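Filed under: Books & Reading, Opinion

I finished a 200-page novel last month at the speed of 2 pages a night, and I loved every bit of it. My friends who read think this is a tragedy. They have yearly goals and apps that cheer when they hit 58 books, or 70, and I'm happy for them! But I want to make a case for the slow book, the one that lives on your nightstand from February until the weather turns.

The novel was Ilier, a family story set in a harbor town, and I doubt I would have liked it half as much in a weekend. Read slowly, the people in it kept me company all day (I was worrying about the grandmother while I stood in line at the bank).
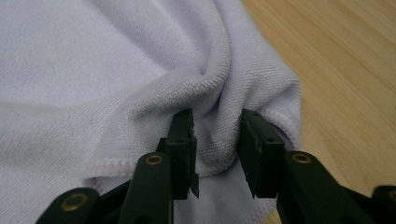 Slow reading also changes which sentences you notice. At two pages a night you can afford to stop over a plain one. There's a passage in Ilier where a daughter folds the wash after a funeral, and I went back to it three evenings in a row. Now I can't look at a pale lavender towel rumpled on a table, all those soft creases turning in toward the middle, without thinking of her. I would have skimmed right past that page on a train, hunting for the plot.

And long books get so much friendlier this way. I had been scared of Mutness for years – it's enormous, and the first chapter is mostly weather – but a few pages before sleep is nothing. I'm deep into it now and the weather is wonderful.

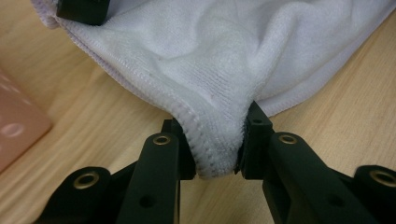
Wakana Nakajima wrote to me after I first grumbled about reading goals, and she disagreed. Her point was that a thriller read over four months is a ruined thriller, and that she forgets who everyone is by the second week. Fair enough! I'd still tell her to try it once with a quieter book, and to keep a list of the characters on her bookmark. Mine for Mutness is full on both sides, and I've started a second one.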